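Nondholm comparison

The Nondholm comparison is a set of bench trials in which robot grippers are measured against one another, and against a pair of ordinary human hands, on small household jobs done at a tabletop. It takes its name from the Nondholm workshop, where Parvathi Mudaliar and Rekha Subramaniam put the first version together one September after growing tired of gripper charts that listed closing force and stroke and had very little to say about tissue paper. The trials have since been copied in a good many other places, sometimes faithfully and sometimes with a fair amount of local flavor.

Background

Most gripper testing of the period leaned on blocks, cans and pegs, all of which hold their shape when squeezed. Mudaliar felt (and said so, at length, in the workshop notes) that the harder question was what a gripper does with something that gives way. A sheet of thin paper can be pinched, folded, crumpled or torn, and the difference between those outcomes may come down to a very small change in fingertip pressure. The hand trials were therefore recorded first, from a camera at head height, so that every arm and controller that followed would have the same view of the same job to be judged by.

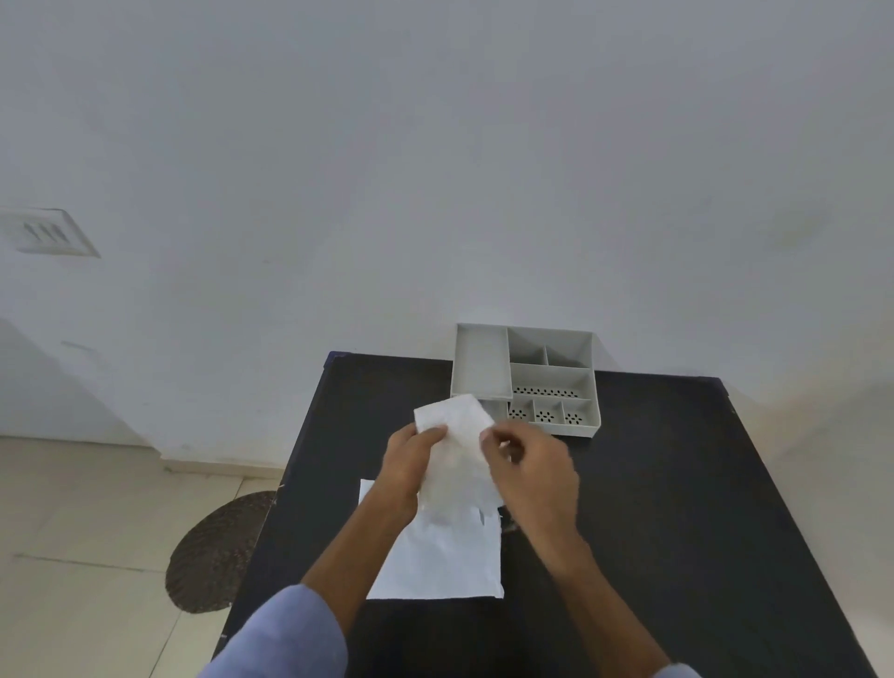

The human reference also settled a number of arguments about finger count. Two-finger grippers had been expected to do poorly at the paper task, yet Subramaniam pointed out that a good deal of hand work with light sheets is a plain pinch between thumb and fingers, with the other hand simply holding on. Two arms with modest grippers, she argued, might well do better than one arm with a very clever one.

Grippers compared

The first round covered three grippers. The Cetis was a parallel-jaw model with rubber pads, the Arnstead a soft-fingered design driven by air, and the Orakzai a three-fingered hand with a force sensor in each tip. All were run from the same controller, at the insistence of Ilango Mathew, who looked after the software and wanted no excuses on that score. Each gripper was given 550 attempts, divided between the paper task and the drawer task.

The drawer task

The second job uses a small desk organizer with a pull-out drawer and soft white filling. It asks for a firm hold on a thin front lip and a gentle touch close by, and this mixture is what makes it so useful for comparing controllers.

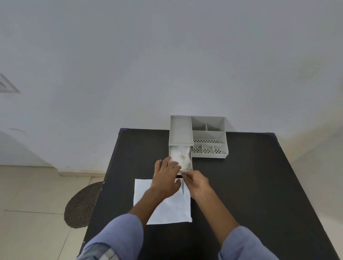 Hand reference for the drawer task, with the right fingertips at the front lip and the left hand touching the filling.

The Cetis did best on the lip and worst on the filling, and the Arnstead was very nearly the reverse. Adebayo Adeleke later repeated the work with a second camera at the wrist, and found that the Orakzai gained the most from the extra view.

See also

Parallel-jaw gripper
Soft robotics
Force control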